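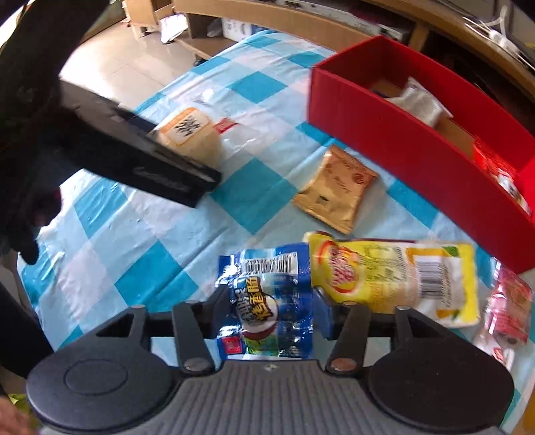 Moataz Tawfik
Records editor, Warnside Almanac

Home | Talks | Archive

Speaker notes, Thursday, September 20, 2018

Start with the Brurkberg walking record. Two men, 33 laps of the town wall, both claiming first place. Read out the two claims. Pause.

We took nine weeks to check it. The lap sheets were kept in pencil — bring up the copy from Asadi.

Then the Flanar pumpkin. Weighed twice, two different scales. The entry stays open until November.

Say how to send in a claim: a witness, a date, a signed sheet. Take questions.

2 comments | 9 shares

Related
Who holds the Flanar stair record?
Longest-serving bell ringer in Asadi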